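Went to the open day at Prendum on Saturday. They work on handheld grippers for teaching robots how to pick things up. Posting my notes as a thread, mostly so I can find them later.

Check-in was at the Fandport building, second entrance. I got badge 757. There was a line for the elevator, so I took the stairs and got to the first demo before it filled up.

The first talk was short. A person holds a gripper in each hand and does an ordinary chore, and the recordings are used to train the arm. They call each recording a take. Their toy-sorting set has 1818 takes in it so far.

Then we went over to the demo itself. You stand at the cloth with 2 grippers and move small soft things in and out of a box. Each turn was 20 minutes, shared with whoever was next to you.

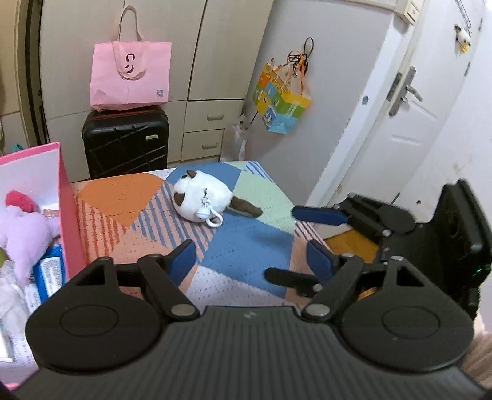
Both grippers over the cloth, brown-eared plush with the bell clip attached.

The fingertips have dark blue pads. I expected soft toys to be the easy part, but they squash, so you have to close further than you think before you have a real hold. I dropped my first one twice.

Clips and chains are the annoying part. They told us to grab the body of the toy and let the hardware hang. If you go for the chain, the toy swings and you end up chasing it.

Using two at once took me longer to get used to. My left hand kept stopping whenever the right one was busy. The staff said most visitors do that on their first turn.

I asked how much of this the arm can do without a person. Answer: single toys on a flat cloth, pretty well. Toys packed in a box with wrapping around them, still patchy. I liked getting a straight answer.

Grisano had a table in the hallway with spare finger pads you could handle. Ó Conaill was down for a talk on calibration at 3, but I had a bus to catch and missed it. If anyone has notes from that one, please send them.

Next open day is in August. Sign-up is free but you have to pick a time slot. I'd take the earliest one. By the time I left, the wait for a turn was roughly an hour.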